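로봇 조작 특론 강의 노트
6강. 양팔 조작에서 손목 시점과 고정 시점의 결합

담당: Rin Ishida
실습 보조: Bjarke Skov

6.1 지난 강의에서 이어서

5강에서는 시연 데이터로부터 행동을 직접 예측하는 모방학습 정책을 다루었다. 관측 o_t를 입력으로 받아 이후 k 스텝의 행동을 한꺼번에 내는 구조였고, 과제는 한 팔로 블록을 옮기는 단순한 것이었다. 블록은 모양이 변하지 않고, 잡을 수 있는 면이 뚜렷하며, 윗면만 보아도 자세를 거의 알 수 있다. 이번 강의에서는 이 세 가지 가정이 모두 약해지는 물체를 다룬다. 대상은 조화(造花)이고, 과제 이름은 Fuluvard이다. 과제 이름은 앞으로의 과제물과 코드에서 그대로 쓴다.

Fuluvard는 팔 2대가 작업대 양쪽에서 꽃을 집어 지정된 위치로 옮기는 과제이다. 꽃의 종류는 장미와 수국 두 가지를 쓴다. 한 팔이 꽃을 든 채 다른 팔이 움직이는 구간이 있으므로, 두 팔의 행동을 따로 학습하면 충돌 구간의 처리가 어려워진다. 본 강의의 기준 정책은 두 팔의 행동을 하나의 벡터로 묶어 예측한다.

6.2 조화가 어려운 이유

첫째, 꽃송이와 줄기의 역학적 성질이 다르다. 꽃송이는 가볍고 눌리면 모양이 바뀐다. 줄기는 가늘고 상대적으로 단단하다. 같은 힘으로 쥐어도 어느 쪽을 쥐느냐에 따라 결과가 달라진다. 꽃송이를 쥐면 꽃잎이 접히면서 줄기의 방향이 틀어지고, 줄기를 쥐면 꽃송이의 무게 때문에 줄기가 손가락 사이에서 회전한다.

둘째, 가림이 심하다. 수국처럼 넓게 퍼진 꽃송이는 아래에 있는 물체와 자기 줄기의 윗부분을 함께 가린다. 고정 카메라만 쓰는 정책은 줄기의 시작점을 추정해야 하고, 추정 오차가 그대로 파지 오차가 된다.

셋째, 거리에 따라 영상의 성격이 완전히 달라진다. 손목 카메라가 꽃에 가까이 가면 화면 대부분이 꽃잎으로 채워지고, 작업대 위의 다른 물체나 그리퍼 손가락의 위치를 영상에서 읽을 수 없게 된다. 이런 관측에서는 천의 결과 접힌 선만 남는다. 정책이 색만 보고 행동을 정하기 쉬운 구간이므로 주의해야 한다.

6.3 관측의 구성

관측은 다음과 같이 정의한다.

o_t = (I_L, I_R, I_F, q_t)

I_L과 I_R은 왼팔과 오른팔 손목 카메라의 영상, I_F는 고정 카메라의 영상, q_t는 두 팔의 관절각과 그리퍼 개폐량이다. 세 영상은 같은 시각으로 맞추어 저장한다. 동기화는 30 Hz를 기준으로 하며, 각 시각에서 가장 가까운 프레임을 택한다. 선택된 프레임의 시각 차이가 한 주기를 넘으면 그 스텝은 학습에서 제외한다.

아래는 Fuluvard 작업의 손목 시점과 고정 시점 영상이다. 네 장을 하나의 관측으로 묶어 읽지 않도록 한다.

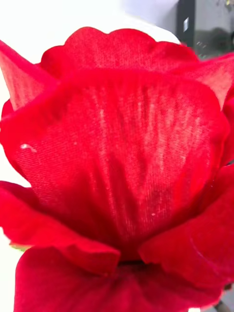
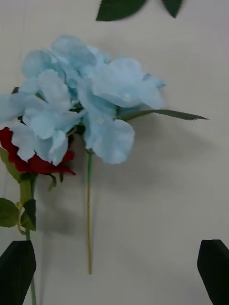
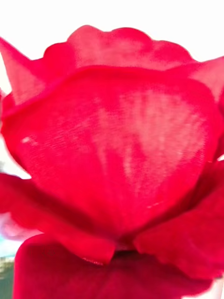
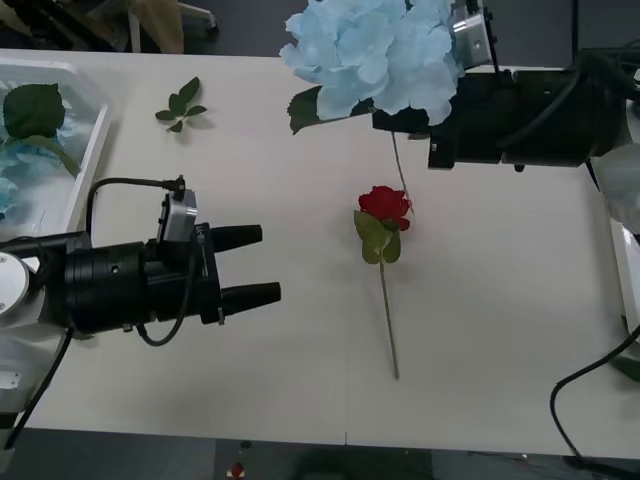
그림 6.1 Fuluvard 작업의 카메라 영상. 앞의 세 장은 손목 카메라, 마지막 한 장은 고정 카메라.

첫째와 셋째 영상은 장미에 매우 가까운 시점이다. 두 영상 모두 가운데 큰 꽃잎에서 천의 결이 보이지만, 줄기가 어느 쪽으로 뻗어 있는지는 알 수 없다. 둘째 영상에는 꽃송이와 줄기, 그리퍼 손가락이 함께 들어온다. 수국이 장미의 일부를 덮고 있고, 두 줄기는 아래쪽으로 내려간다. 손가락과 줄기의 상대 위치를 한 영상 안에서 비교할 수 있다는 점이 근접 영상과 다르다. 넷째 영상에서는 오른팔이 수국을 들고 있고 왼팔의 그리퍼는 열려 있다. 두 팔의 배치와 작업대 위 장미의 위치는 이 시점에서 확인한다.

6.4 시점별 가중과 게이트

세 영상을 각각 인코더에 통과시켜 얻은 특징을 z_L, z_R, z_F라 하자. 가장 단순한 결합은 이어 붙이기이다.

z = [z_L ; z_R ; z_F ; φ(q_t)]

이 방식은 구현이 쉽고 기준선으로 충분하다. 다만 한쪽 손목 영상이 꽃잎으로 가득 찬 경우에도 그 특징이 같은 비중으로 들어간다. 이를 보완하기 위해 시점마다 스칼라 게이트를 둔다.

g_v = σ(w_v · z_v + u_v · φ(q_t) + b_v), v ∈ {L, R, F}
z = [g_L z_L ; g_R z_R ; g_F z_F ; φ(q_t)]

σ는 시그모이드 함수이다. 게이트에 관절각 특징을 넣는 이유는 같은 근접 영상이라도 팔의 자세에 따라 쓸모가 다르기 때문이다. 그리퍼가 줄기 옆으로 접근하는 자세라면 손목 영상의 작은 변화도 중요하다. 팔이 관찰 자세로 멈춰 있다면 고정 영상 쪽이 대개 더 많은 정보를 준다.

게이트에는 별도의 정답을 주지 않는다. 행동 예측 손실만으로 학습하면 초반에 g_F가 1 부근으로 몰리고 손목 쪽 게이트가 죽는 경우가 있다. Rirniter 코드에서는 학습 초기에 영상 하나를 무작위로 가리는 시점 드롭아웃을 적용하여 이를 줄인다. 가리는 대상에는 고정 영상도 포함된다.

6.5 손실 함수

행동 a_t는 두 팔의 목표 관절각과 그리퍼 개폐량을 이어 붙인 벡터이다. 예측 구간의 길이를 k라 하면 손실은 다음과 같다.

L = Σ_{i=0}^{k-1} ( ‖q̂_{t+i} − q_{t+i}‖₁ + λ ‖ĝ_{t+i} − g_{t+i}‖₁ )

앞 항은 관절각, 뒤 항은 그리퍼 개폐량이다. 뒤 항의 g는 6.4절의 게이트와 다른 기호이므로 혼동하지 말 것. 코드에서는 grip과 gate로 구분되어 있다. λ를 너무 작게 잡으면 닫는 시점이 늦어지고, 너무 크게 잡으면 접근이 끝나기 전에 손가락이 닫힌다. 그리퍼 신호는 대부분의 스텝에서 변하지 않으므로 평균 오차가 작아도 파지에 실패할 수 있다. 학습 곡선과 함께 개폐가 바뀌는 구간의 오차를 따로 그려 보는 것이 좋다.

6.6 데이터

데이터 묶음의 이름은 Sendimell이다. 시연은 모두 314회이며, 학습에 쓰는 구간은 개폐 전환점을 기준으로 잘라 2,822개를 얻었다. 한 시연에서 나온 구간은 반드시 같은 쪽(학습 또는 검증)에 넣는다. 구간 단위로 무작위 분할하면 거의 같은 영상이 양쪽에 들어가 검증 오차가 실제보다 낮게 나온다. 작년 수강생 보고서에서 가장 많았던 오류이다.

근접 영상에는 꽃잎 위의 작은 흰 점 같은 세부가 찍힌다. 이런 무늬는 특정한 꽃 한 송이에만 해당하므로 정책이 위치의 단서로 삼으면 다른 꽃에서 성능이 떨어진다. 손목 영상에는 밝기와 채도 변형에 더해 약한 흐림을 적용한다. 좌우 반전은 쓰지 않는다. 반전하려면 두 팔의 영상과 행동을 함께 바꾸어야 하고, 작업대의 배치도 대칭이 아니다.

6.7 결과의 해석

비교하는 조건은 고정 영상만 쓴 것, 손목 영상만 쓴 것, 세 영상을 이어 붙인 것, 게이트를 둔 것이다. 수치는 실습 시간에 각 조가 직접 얻는다. 예비 실험에서 관찰된 경향만 적어 둔다.

고정 영상만 쓴 정책은 꽃 근처까지는 안정적으로 접근하지만 줄기를 비껴 가는 실패가 잦다. 손목 영상만 쓴 정책은 줄기가 화면에 들어오면 잘 잡는데, 꽃송이 위로 지나치게 다가간 뒤에는 빠져나오지 못하고 작은 진동을 반복한다. 이어 붙이기는 두 실패를 모두 줄인다. 게이트의 이득은 꽃이 서로 겹친 초기 배치에서 주로 나타나고, 꽃이 떨어져 놓인 배치에서는 이어 붙이기와 구별하기 어렵다.

게이트 값이 크다는 것이 그 시점이 행동의 원인이라는 뜻은 아니다. z_v의 크기가 시점마다 다르면 g_v끼리의 비교에도 의미가 없다. 보고서에 게이트 그래프를 넣을 때는 특징을 정규화했는지 반드시 적을 것. 해당 시점을 가렸을 때의 행동 변화량도 같이 제시하면 좋다.

6.8 실습

실습은 Yagi 작업대에서 진행한다.

1. Sendimell을 시연 단위로 나누고, 분할 파일을 저장한다.
2. 이어 붙이기 정책과 게이트 정책을 같은 초기값으로 학습한다.
3. 검증 시연 하나를 골라 g_L, g_R, g_F를 시간축에 그린다. 개폐 전환점을 세로선으로 표시한다.
4. 손목 영상이 꽃잎으로 채워지는 구간을 찾고, 그 구간의 행동 오차를 시연 전체의 오차와 비교한다.
5. λ를 바꾸어 닫는 시점이 어떻게 이동하는지 기록한다.

4번에서 구간을 정하는 기준은 조마다 달라도 된다. 색 비율로 정해도 되고 직접 표시해도 되지만, 기준을 보고서에 밝혀야 한다. 실물 로봇에서의 실행은 Bjarke Skov의 확인을 받은 뒤에 한다. 확인 전에는 저장된 시연의 재생만 허용한다.

6.9 생각해 볼 문제

시점 드롭아웃의 확률을 학습 끝까지 유지하면 게이트는 어떻게 되겠는가. 한 팔이 꽃을 들고 있는 동안 그 팔의 손목 영상은 어떤 정보를 더 줄 수 있는가. 관측에 과거 프레임을 넣으면 근접 구간의 진동이 줄어드는가, 아니면 시연자의 속도를 그대로 베끼게 되는가. 마지막 문제는 7강의 행동 이력 입력과 연결되므로 미리 의견을 정리해 온다.

제출물은 4월 안에 과목 게시판에 올린다. 코드는 Rirniter 저장소의 조별 가지에 두고, 보고서에는 커밋 번호를 적는다.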